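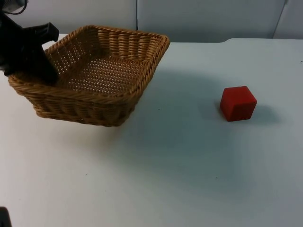
# What a Basket Is Made To Do

Most storage sold for the home is rigid, molded and identical from one unit to the next. Woven baskets are an exception. Even the cheap ones are made largely by hand, and the structure depends on friction between strands, with little or no glue involved. A buyer who knows how that structure works can judge a basket in a minute or two and can keep it in service for a long time.

The word wicker causes confusion at the outset. It names a method of weaving and says nothing about the material. Willow, rattan, reed, rush and paper cord can all be woven as wicker. Willow grows as thin rods and is cut in the dormant season. Rattan is a climbing palm; its outer skin is stripped off and sold as cane, and the core is drawn through dies to make round reed of constant thickness. Constant thickness makes reed quick to weave. Willow rods taper from butt to tip, and the weaver has to compensate for the taper all the way around.

## Stakes and weavers

Every wicker basket has two sets of parts. The stakes run from the base up the sides and carry the load. The weavers run horizontally, passing in front of and behind the stakes, and hold them at a fixed spacing. If the stakes are too thin, the walls belly outward under weight. If the weavers are too thick for the stakes, they push them out of line and the wall takes on a ripple that can't be removed later.

The workshop at Miserthorpe, which has supplied bakeries and laundries for most of its existence, uses a simple rule: stakes should always be visibly heavier than the weavers. The rule is applied by eye. Its standard delivery basket takes 9 rods for the base and a larger number for the walls, and the rods are sorted by length before soaking so that each bundle reaches working condition at the same time. Soaking is the slowest stage. Stripped rods need far less time in the tank than rods with the bark on, and a rod that bends without cracking around a wrist is ready.

Corners are the difficult part of a rectangular basket. A round basket spreads tension evenly. A rectangular one concentrates it at four places, and a weaver forced through a true right angle will kink and then break along the kink. Makers therefore round the corners and often set an extra stake in each one. Sides that slope outward help as well, and they allow empty baskets to be nested for shipping.

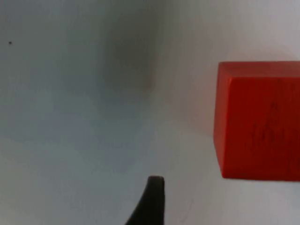 ## The color question

Color is the other variable that buyers tend to misread. A uniform tan shade may come from boiling, from smoke, from stain or from a tinted lacquer. Boiling willow with its bark on before stripping draws tannin into the wood and gives a brown that goes all the way through. Stain and lacquer stay near the surface. A scratch on the underside will show the difference.

Plondia, a mail-order housewares firm, began printing the finish on its basket labels in June after a run of returns. Its catalog now lists three finishes: boiled, stained and sealed. The sealed version sells best, and the firm recommends it for kitchens. It has one drawback. Lacquer slows the exchange of moisture with the air, so a sealed basket that does get soaked through will also dry slowly, and mold can start in the base where the strands cross.

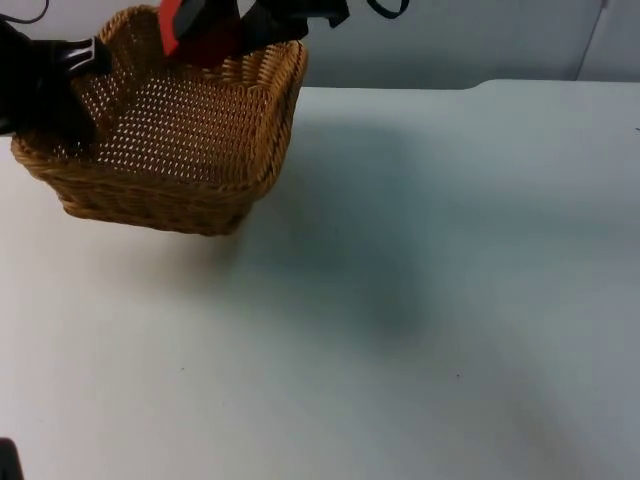
Moisture matters at the dry end too. Plant fiber that loses too much water becomes brittle, and a basket kept beside a radiator through a heating season will begin to creak when lifted. The creak is the sound of strands sliding against each other with less give than they had. A light misting with plain water, followed by a day in the shade, restores most of the flexibility in unsealed work. Oil is sometimes suggested. It collects dust in the weave and is better avoided.

## Testing the rim

The rim, or border, locks the stakes. In a basic border each stake is bent over behind its neighbor and tucked away on the inside. Heavier borders are plaited or rolled, and some makers finish the edge with a separate wrapped coil. Failure usually starts here, as people lift a full basket by the rim even when handles are provided.

Yang, a testing bench serving small manufacturers, ran a lifting trial on unbranded rectangular baskets. Each basket was loaded, raised by one long edge and set down again, and the cycle was repeated until a strand parted. The better group passed some 4000 cycles. The weakest samples all broke at a corner, within 5 strands of the point where the border had been joined.
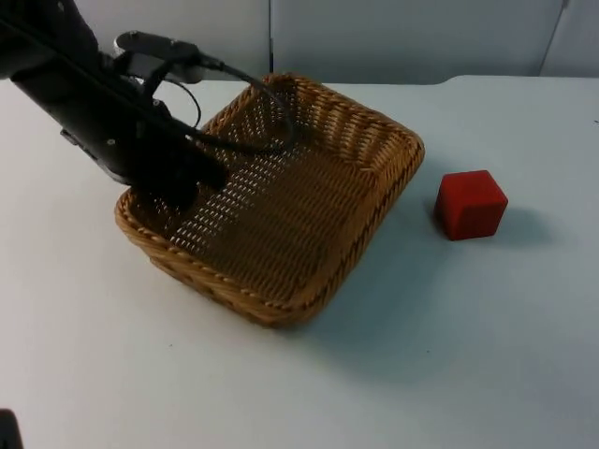

*Rectangular basket with rounded corners and sloped sides.*

A shopper can do a reduced version of the same trial. Press down on the rim at each corner with a thumb and watch the wall directly below. It should move as one piece. If the rim shifts while the wall stays still, the border has been laid on top of the stakes and fastened there with staples or glue. Next, set the basket on a flat surface and push on opposite corners in turn. A slight rock is common in handmade work and can be corrected by dampening the base and leaving it under a weight overnight.

## Repair

A broken weaver is a small job. Cut the damaged section back until both ends rest behind a stake, soak a replacement of matching thickness, and lay it in with its ends overlapping the old ones on the inside. A broken stake is more work. The new one is sharpened, greased with a little soap and driven down beside the old one as far as it will go.

Grornileo, which sells reed by the coil, stocks 15 diameters and will match a sample sent by post. Measure the strand dry. Wet reed swells, and a replacement sized from a soaked sample will be too thick for the gap.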